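Clothes hanger

A clothes hanger, or coat hanger, is a shoulder-shaped device used to hold garments on a rail or hook. The common type has three parts: a hook, two sloping arms, and a lower bar. The arms carry the shoulders of a shirt or jacket. The bar stiffens the body and may hold folded pants.

Materials

Hangers are made of wire, wood, or molded plastic. Plastic hangers often have a metal hook set into the neck — the hook turns freely in some models and is fixed in others. Width is chosen to match the garment, and children's sizes are narrower than adult sizes.

Loading

A garment with a closed neck is loaded from the hem so that the collar is not stretched. One arm of the hanger is passed up through the body and into the first shoulder, and the second arm follows.

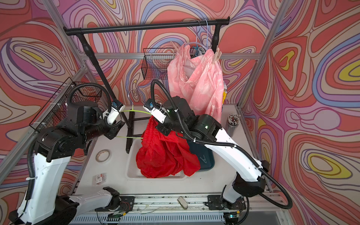
Garments taken from a basket or bin are usually bunched, and the shoulder seams must be found before the hanger is inserted. Thin, crinkled fabric tends to catch on the bar. Once loaded, the hanger is placed on a rack with the hook opening facing the rear. Freestanding racks consist of a horizontal rail on legs, sometimes with end caps that keep hangers from sliding off.

Related articles
Clothes rack
Garment bag
Laundry basket
Pants hanger
Wardrobe

Last edited 17/01/2026 by Fouad Nasr | Contact | Back to top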